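Grandmont Fish Stew Returns to the Menu at Otell

August 15, 2020

The Otell restaurant in Grandmont has put its fish stew back on the menu after a break that started in March. The stew is made with cod, leeks, potatoes and a little cream, and it comes with toasted bread from the Caron bakery. The kitchen prepares 178 bowls a week — no more, as the big pot is also needed for the soup. 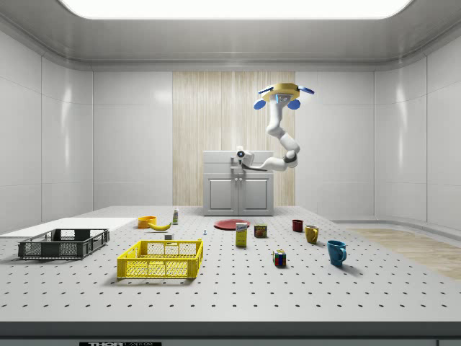 One regular guest wrote to the restaurant that the new version has less salt than the old one, and that she prefers it this way with the bread.

The recipe for home cooks uses 400 grams of cod and 300 grams of potatoes, and is enough for two persons. It is printed on a card at the counter. The stew is served at lunch only, until the end of the month.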